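Household and shop-floor chore robots

Chore robots are machines meant to take over everyday handling work such as clearing tables, sorting tools and putting things away. As of the latest trials they can do parts of these jobs, but few can do a whole job without a person nearby.

Background

Factory arms have repeated fixed motions for decades. Chores are harder: the objects differ in shape and weight, and they are seldom left in the same spot twice. A sponge gives when squeezed, while a screwdriver may roll or turn in the grip.

Trials

The Thambiah workshop in Dorkent ran a tabletop series of 2,070 pickups, of which 1,682 ended with the object in the right place. Most failures involved thin or round objects. A later series by Ciser used the same rules but allowed 2 tries per object — a change that makes the two sets of results hard to compare.

Tabletop sorting

Sorting mixed items is a common test, as it resembles both kitchen and workbench tidying. Small bottles, sponges, hand tools and rolls of tape are typical objects.
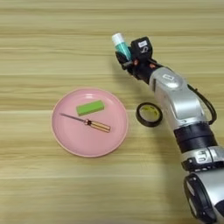
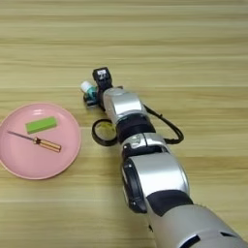
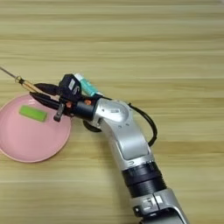 A single arm at a wooden table with a pink plate. The gripper holds a screwdriver in the last picture.

Remaining limits

Speed is the main complaint. In the Trutbridge home survey, slow work was named more often than dropped items. Cluttered drawers, wet dishes and soft cloth remain difficult, and most systems still need a person to reset the table between runs.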